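El 83 por ciento no me dice nada
Opinión. Por Yatziri Galindo
17 de mayo de 2021

Otra vez el mismo correo: "llegamos a 83 en simulación, ya podemos pasar al robot de verdad". No. Perdón, pero no. Y lo escribo deprisa porque salgo para Ventura en un rato y prefiero dejarlo dicho antes de la reunión.

El método me gusta, que conste. Evaluar políticas de manipulación en un simulador antes de gastar horas de brazo real: barato, repetible, se corre de noche. En Skastton lo hacemos desde diciembre, cuando Vinh Đồng montó el primer banco de pruebas con una mesa, un brazo y unos cubos. Lo que me molesta es la cifra suelta. El porcentaje de éxito como si fuera la temperatura del agua, un número y ya.

¿Éxito de qué? En nuestra tarea de cubos la política vieja sacaba 86. La nueva, 83. En la tabla parece que empeoramos. Pues Guadalupe Tovar se sentó a ver los episodios fallidos uno por uno (una tarde entera, nadie se lo pidió) y los fallos no se parecen en nada. La vieja baja en el sitio equivocado y cierra en el aire. La nueva llega bien, agarra y suelta un pelín antes. Para mí la segunda está mucho más cerca de funcionar, y la tabla dice lo contrario.

Luego está lo visual. La gente cree que el simulador es un mundo limpio y por eso desconfía, o por eso se confía demasiado, según el día. Nuestras escenas tienen sombras anchas del brazo cruzando la mesa, vetas en la madera, un armario oscuro detrás de la pinza negra. El cubo amarillo va sobre una tablita y los otros dos directamente en la mesa, o sea que ni la altura es la misma. Todo eso le llega a la política por la cámara y todo eso puede romperla.

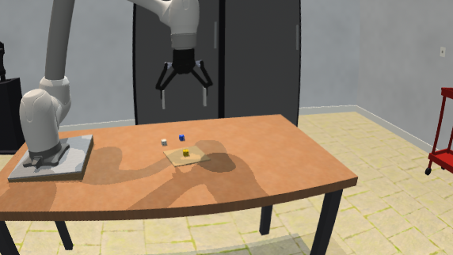

Lo que yo pediría

Primero, que se publique la variación y no solo la media. Faustino Becerra repitió la evaluacion cambiando nada más que la luz, 60 episodios por condición, misma política, mismos pesos. En la peor condición perdió 15 puntos. Quince! Con eso la discusión de 86 contra 83 se queda en ruido, y llevábamos semanas con ella.

Segundo, una muestra de vídeos de fallos. Elegidos al azar, por favor. No los bonitos.

Tercero, correlación con el robot físico aunque sea con pocas pruebas. No hace falta que los porcentajes coincidan. Me basta con que el orden se mantenga: si A gana a B en simulación, que gane también en la mesa. Si eso no se cumple, el banco sirve para depurar código y poco más.

Noemí Varela me discute esto último y tiene parte de razón. Dice que si exigimos robot real para cada comparación, los grupos pequeños se quedan fuera, y que el simulador era justo para ellos. Vale. Lo acepto a medias. Que valide el orden quien mantiene el banco, una vez por versión, y los demás se apoyan en eso. Flukell podría hacerlo con lo que ya tiene, Cetasberg creo que tambien, habría que preguntar.

Mientras tanto no voy a firmar el paso al robot con un solo número delante. Mándenme la tabla por condiciones y los vídeos y lo hablamos el jueves.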